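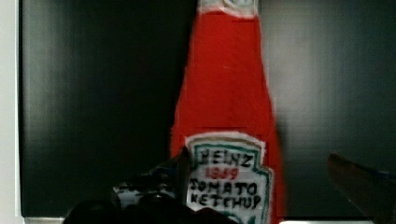
Pour Marjan Amini, il faudrait surtout que les enfants aient le droit de toucher, et elle regrette que l'épicerie en tissu de l'atelier Osero n'ouvre qu'un week-end. La réponse est venue dans la semaine : l'exposition jouera les prolongations jusqu'en mai, et un panier de pièces à manipuler sera posé près de l'entrée.

L'épicerie réunit 76 produits courants refaits à la main, conserves, boîtes de biscuits, paquets de farine et bouteilles de sauce. Le ketchup Heinz y figure en rouge vif, avec son étiquette blanche écrite au marqueur, le nom de la marque en capitales noires et « Tomato Ketchup » en dessous. Les lettres sont un peu irrégulières, comme sur la plupart des étiquettes de la série.

Les pièces ont été cousues au cours de l'hiver par les 12 inscrits du cours du jeudi, que dirige Iresha Marikar. Chacun devait partir d'un emballage trouvé dans sa propre cuisine. « On a gardé les coutures de travers - sinon autant exposer la vraie boîte », explique-t-elle.

Le vernissage a eu lieu dimanche 10 mars dans l'ancienne mercerie Plakitz. La salle peut recevoir jusqu'à 400 personnes par jour. L'entrée est gratuite. Les objets ne sont pas à vendre, mais un livret de patrons est proposé sur place, avec les gabarits des bouteilles et des boîtes. Un second cours, confié à Malachy Dunne, sera consacré aux fruits et légumes - les inscriptions se prennent à l'accueil de l'atelier.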